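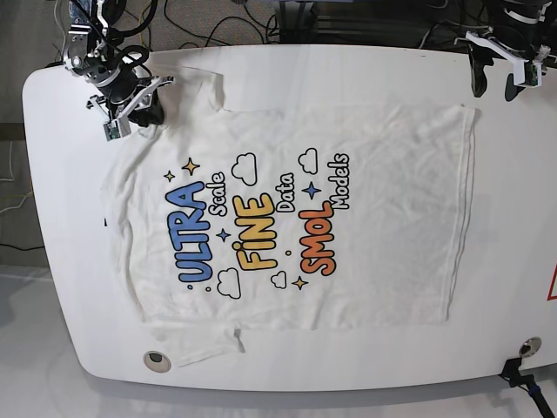

**How many demos before folding starts working? And do I keep the ugly ones?**

Hi all! Long-time reader, first time I've needed to ask anything. I'm putting together a T-shirt folding dataset for a two-arm setup, teleoperated, mostly evenings and all day Monday when I have the table to myself. The project is called Jeltilholm (long story, and a dumb one) and I'm recording everything with Kevo, the little logging tool a few people here use.

So far I've got 600 episodes. I trained on them over the weekend and the policy does this thing where it goes down to the cloth very confidently, closes on air, lifts, and carries on folding as if it had the shirt. It's sort of charming the first time. By the twentieth I wanted to go lie down.

My questions:

1. Is 600 just too few for cloth, or is something wrong with how I'm collecting?
2. I've been deleting every episode where I missed the first grab and had to go back for it. Should I be?
3. Every episode starts with the shirt flattened out by hand. I figured I'd get the easy case first and add crumpled starts later. Bad plan?

I'm on the wrist cameras plus one overhead. The policy gets all three. Thanks in advance, I know question 1 gets asked a lot, but I read back through the older threads and most of them are about blocks and cups.

---

**Answer 1** (accepted)

Oh, I know that air-grab so well. I spent most of February on it!

Stop deleting the misses. That's your number 2, and I'd bet a lunch it's also most of your number 1. If every episode you keep has a perfect first grab, the model has never once seen what a missed grab looks like or what you do next, so of course it sails on. When you miss, open up, go back down, get it properly, and finish the fold. Keep the whole thing. The only ones I throw out are where I bumped the table, dropped the link, or got bored and did something weird in the middle (it happens, you know it does). 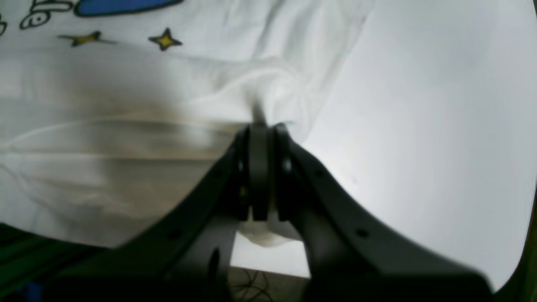 Grasp quality is the other half of it, and I'd tag it while the episode is fresh. I used to have plain success/fail on the whole fold and it told me nothing. Now I scrub to the moment the fingers close and give the grab its own label, going only by the wrist view. A good one for me is cloth bunched between the pads and pulled up into a peak, with the folds fanning out from it, and you can read that in a single still. If the pads are together and the fabric around them is still lying smooth, I mark it as a miss no matter what the rest of the episode did. It's slow for the first evening and then you get fast. I did 1,057 of them in one long weekend with a podcast on, and sorting by that label found a whole batch where my left hand had been closing too early.

On flat starts: mix them now, please don't wait. I did the same "easy first" thing, and then my crumpled episodes all came from a different month, with different light and a different me driving. The model learned two jobs and was bad at picking between them. What I do these days is fold, shake it out, drop it, and start from wherever it lands, with a flat start every fourth episode or so. Also turn the shirt around! If the collar is always on the same side you're teaching it where your collar goes.

And swap shirts if you have more than one. Big bright prints are nice for you as the driver because you can tell which way round everything is, but throw in a plain one and one that's printed on the back.

As for the number, I had something usable at a bit under twice what you've got. I wouldn't chase a count until you've put the misses back in.

---

**Answer 2**

Agree with most of the above, but check your timestamps before you collect anything else. Confident grab on nothing can also be a sync problem. My wrist streams were lagging the joint readings by 98 ms and no amount of extra demos was going to fix that. Kevo writes both clocks to the episode header, so it's a five-minute check. I think there's a script for it in the Irnau repo, or there was.

---

**Answer 3**

you need way more data. like 10x. cloth is hard

---

**Comment from the asker**

Thank you!! I checked the sync first, being lazy, and mine looks fine (4 ms, I can live with that). Sadly the deleted episodes are really deleted, I emptied the trash and everything. So I'm starting a new set with misses left in and random starts, and I borrowed the grasp label idea as a separate column. Quick follow-up for Answer 1, do you label the second arm's grab separately, or one label per episode?

**Reply**

Separately, one per closing. Some of my episodes have five or six. I use the Kariuki plugin for it, it lets you drop a marker with one key. Back up the labels file somewhere else, it overwrites on import.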